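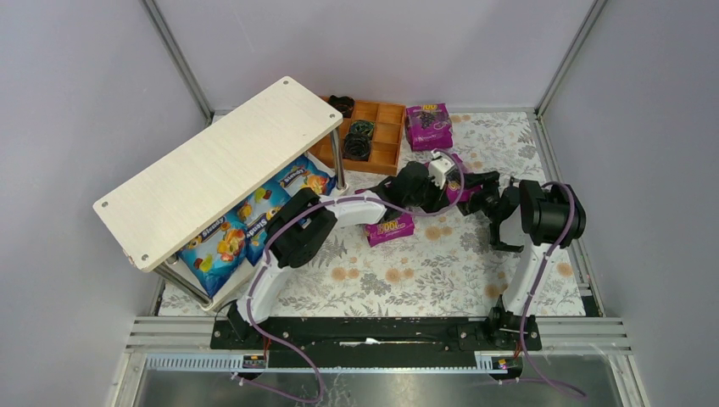 Two-level tabletop shelf with the light wood top board, on our leaf-and-flower cloth.

Stumbridge Printed Table Cloth, Leaf and Flower
Item 2396
Sold by Clilport Home Textiles, Wiltville

We have been printing table cloths at Clilport for a good while now, and the Stumbridge is the one we keep taking home ourselves. It has a white ground with gray-green leaves and peach-orange flowers, and it makes a plain room look like somebody opened a window. It goes with white dishes, with brown stoneware, with that mixed stack of plates you inherited and can't bring yourself to sort out. We love it!

The pattern was drawn by Duván Cáceres, who came to us with a sketchbook full of hedges and garden edges and a strong opinion that most floral cloths are too crowded. He left a lot of white between the stems. On the table that matters more than you would think, as a serving bowl or a bread board still has somewhere to sit without fighting the flowers. The repeat runs the full width of the cloth and there is no top or bottom to it, so everyone at the table gets some of it right way up.

The fabric
The Stumbridge is all cotton, a plain weave in a middle weight that falls nicely at the corners and doesn't slide around on a smooth table. It has a soft, dry feel straight out of the package and it gets better from there. After five or six washes it relaxes, the creases let go more easily, and the gray-green settles down a shade. Some customers have told us they like the washed color best, and I am one of those people too.

There is no coating on it. If you want something you can wipe down after finger painting, look at our Eskildsen cloth, which has the same pattern with a clear matte finish on the top side. The coated cloth is stiffer and hangs in bigger folds. Plenty of people own both — the Eskildsen for weekdays and the Stumbridge for when company comes — and the two are printed from the same colors, so they can stay out in the same kitchen.

Sizes
Small square, 35 by 35 inches. Good for a card table, a side table or the top of a chest.
Medium, 51 by 71 inches. Seats four.
Large, 55 by 98 inches. Seats six to eight.
Extra long, 55 by 130 inches. For a long farmhouse table, or two tables pushed together.
By the yard, 55 inches wide, cut to order.

Measure the table first, then add twice the drop you want. We like an eight-inch drop for everyday use, enough to look dressed and short enough that it stays off your knees. For a buffet table you can go much longer. If your table has leaves that go in twice a year, buy for the bigger size and fold the extra under at one end the rest of the time. The cotton takes a fold well.

Every cut size is hemmed on all four sides with a half-inch double hem and mitered corners. The thread is white. Yardage comes with raw cut ends and a finished edge down both sides, so you only have two hems to sew if you use the full width.

Washing and ironing
Machine wash warm with like colors. Shake it out while it is still damp and hang it over a line or a shower rail, or tumble on low and pull it out early. Expect up to three percent shrinkage in length on the first wash. We allow for that when we cut, so a cloth that measures a little long out of the package is correct.

Iron on the cotton setting from the wrong side while it still has some damp in it. Starch is fine. Chlorine bleach will take the peach out of the flowers long before it does anything for the stain, so please use an oxygen-based product instead. For candle wax, let it harden, lift off what you can with the back of a knife, and press the rest out between two sheets of plain paper. Red wine we treat with cold water and then the normal wash, the sooner the better. Turmeric is turmeric. We wish you luck with it.

More than a table
It is surprising how many of these never see a dinner plate. The small square makes a very pretty liner for a deep windowsill or a backdrop for things you want to photograph for a craft sale. We have had people use the yardage for café curtains, seat pads, a quilt back, drawer liners and a whole set of lunch bags. Bent Mogensen, who runs our cutting table, covered the inside of an old linen cupboard with offcuts and wallpaper paste, and every time I see it I want to go home and do the same thing.

If you plan to sew with it, wash and dry the fabric before cutting. A universal 80/12 needle is right. The flowers are spaced widely enough that you can center one on a napkin or a small cushion, though you'll want an extra half yard for that.

Matching pieces
Napkins, 17 by 17 inches, sold in fours.
Runner, 16 by 59 inches.
Tea towel, in the same print on a slightly heavier cotton.
Solid napkins in gray-green or peach, sold in fours.

My favorite table uses the printed cloth with the solid gray-green napkins. The peach ones are lovely with it in spring and maybe a bit much in the fall, but tastes differ and we sell them in nearly equal numbers.

About the color lots
We print in runs of 3000 yards, and each run is matched by eye to a master piece kept in a dark drawer. Small differences between runs still happen, mostly in the green. If you are buying several pieces to sew together, put them on one order and we will cut them all from the same lot. The lot number is on the paper band, so hold on to that if you think you may want more later. The present lot is 129.

Samples and returns
A swatch big enough to show one full flower is free, and we are glad to send it. Lay it on your table and look at it in the evening as well as in daylight, as the peach gets noticeably warmer under a lamp.

Unwashed cloths in cut sizes can come back within thirty days for exchange or refund. Yardage is cut for you and can't be returned unless there is a flaw in it. Should you find one, send us a picture with the paper band next to it and we will cut a replacement the same week.

Stock note, 26 August 2021
Small square, medium and large are in stock in Wiltville and ship in two working days. The extra long is sold out and will be back in November with the next run. You can reserve one now and pay when it ships. Runners are in stock, tea towels are low.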